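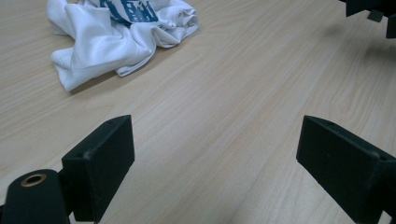
Begoña Urquijo带学校的机器人社已经有几年了。社团的正式名字叫Grernalard，是第一届学生起的，现在没人说得清它是什么意思。今年他们做的题目是叠衣服，从T恤开始。

采访约在下午四点，社团活动刚开始。她一边回答问题，一边看着学生把衣服扔回桌上。

“要扔，不能摆，”她说，“摆出来的衣服太好叠了，学不到东西。”

选叠衣服这个题目，是学生投票的结果。另一个候选是分拣螺丝，差了2票。Urquijo自己投的是螺丝。“螺丝是硬的，抓起来什么样，放下去还是什么样。布不行，你碰它一下，整件衣服的形状就变了。我知道这一年会很慢。”

确实很慢。整个秋天，学生都在用手持夹爪采集动作：人握着夹爪，夹住衣服的一角，拎起来，铺平，对折，再对折。夹爪的手指是学生自己设计的，现在用的是第3版。第一版的指面太滑，夹薄布时常常脱手；第二版加了一层软垫，抓是抓住了，松手的时候布又粘着不下来。

“第二版那会儿，大家情绪都不太好，”她说，“有个学生连续三次活动都在磨同一块垫片。后来我让他们先停下来，把每次失败写在本子上，写清楚是没夹到，夹到了又滑掉，还是一次夹了两层。写完一看，大部分是夹了两层。那就不是垫片的问题，是下手角度的问题。”

角度改过以后，他们给自己定了一个规矩：每次活动录30遍，录不满不收工。录的时候一人操作，一人看屏幕，一人负责把衣服重新弄乱。弄乱衣服的人每次都要换，因为每个人扔衣服的习惯不同，有人总是袖子朝外，有人会先团一下再松手。

记者问她，这些数据最后够不够用。

“不够，”Urquijo回答得很快，“做个能在展示日上跑起来的东西，勉强可以。要换一件衣服，换一张桌子，换一个晚上的灯光，就难说了。这个我跟学生讲过，他们也同意在展板上照实写。”

展示日在七月，由Droder组织，几所学校的社团都会去。社团计划现场演示把T恤从一团叠成方块，时间限制是3分钟。目前最好的成绩刚好在限时以内，但成功率不稳定，问题多半出在最后一次对折。前面铺得稍微歪一点，到这一步就全显出来了。

程序部分由高年级学生写，代号Skerkov。低年级学生多数从采集做起，有人觉得这是杂活。Urquijo不太同意这个说法。

“我让写程序的学生也去录，每个人都要录。去年有个学生，程序写得很好，一直不明白为什么结果里夹爪老是在衣服上方停一下。他自己录了一个下午就明白了，人在那里会犹豫，要看清楚哪边是领口。他之前在程序里找了两个星期。”

经费方面，社团每学期有固定的一笔，主要花在打印材料和零件上。衣服都是从家里带来的旧T恤。今年唯一的大件开支是从Mösli订的一批轴套，到货晚了，打乱了原来的安排，学生用那段空出来的时间把采集记录重新整理了一遍。

社团目前有报名限制，新生要先来旁听两次再决定是否加入。她说旁听之后走的人不少。“有的孩子来之前看的都是会跑会跳的机器人，来了发现我们在这里叠一件T恤，叠一下午。走了也没关系。有一个走了以后，过了一学期又回来了，现在管夹爪的图纸。”

谈到明年，她说还没有定。学生里有人想继续做衣服，换成有扣子的衬衫，也有人重新提起了螺丝。投票会放在展示日之后，她仍然只有一票。

五点半左右，学生过来问能不能提前收工，今天录到第28遍。她说不能，还差两遍。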